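Search this book
Enter keyword or page number

Chapter 9
Looking After a Gripping Cell

9.1 The cell used in this chapter

The examples in Chapters 9 and 10 come from one cell at the Odska training workshop. It has a single arm, a two-finger parallel gripper, a wrist camera and a white enclosure. The arm picks up household and packaging goods one at a time and puts them down again. It runs from October until the end of the summer term, and the trainees look after it themselves under the workshop supervisor, Ermelinda Macedo.

The controller was supplied by Drilex and the gripper by Tirnetti. Other makes differ in detail. Where the handbook for your own machine disagrees with this chapter, follow the handbook.

By the end of the chapter you should be able to carry out the start-of-shift check, clean and inspect gripper fingers, set the closing force for a soft or open-sided object, and fill in the cell record correctly.

9.2 Before you touch the gripper

Stop the program and bring the arm to its service position. Isolate the cell, fit your own padlock and try the start button to prove that the supply is off. On a gripper driven by air, let the pressure out as well and read the gauge. A finger can still close on stored air after the electrical supply has been locked off.

If something is held in the gripper, support it before you release the pressure. Do not pull it out sideways. Woven and wire goods catch on the finger tips, and a sideways pull puts a load on the slides that they were never meant to carry.

9.3 Fingers

Wipe each finger with a dry lint-free cloth. Use the cleaner named in the handbook if there is grease on the gripping face, and let it dry fully. Look for chips at the tip, worn patches and any fastening that has moved from its paint mark. The cell at Odska has its fingers taken off and inspected every 3000 cycles, and they are always changed as a pair. A new finger beside a worn one will hold the load off centre.

When refitting, bring the fingers together slowly by hand and check that the faces meet along their whole length. A gap at the tip usually means dirt on the mounting face. Take the finger off again and clean the seat before you reach for shims.

9.4 Setting the grip for open-sided goods

A solid box gives a clear rise in force when the fingers reach it. A basket does not. The weave bends first, and the controller may take this bending for a missed pick. Start with the lowest force setting, close on the object, and raise the setting in small steps until it can be lifted without slipping. Then try it again with the object turned. A braided rim is stiffer than the wall under it, so a setting found on one part may be wrong for the other.

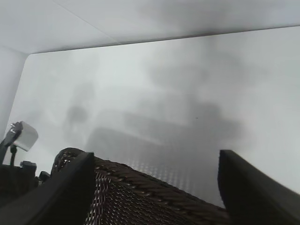
Fig. 9.1 Wrist camera view: woven wicker basket between the gripper fingers, with the rim passing between the tips.

Keep the wrist camera view open while you do this. Watch the weave next to each finger and stop if strands begin to spread or flatten. Trainees often watch only the force reading, and this is how most of the damaged stock at Odska came about.

Record the final setting under the object's own number. In the Odska record the large baskets are item 211 and the small ones item 239, and the two settings must not be swapped. The record sheet follows the Kaczorowski layout, which is printed in full in Appendix 2.

9.5 Returning the cell to use

Remove all tools and cloths, check that the cables at the wrist can move freely, and close the enclosure. Take off your padlock last. Run one slow cycle with no object and one with a test piece before going back to full speed, and sign the record with the time at which the cell was handed over.

Contact the publisher | Copyright and permissions | Back to top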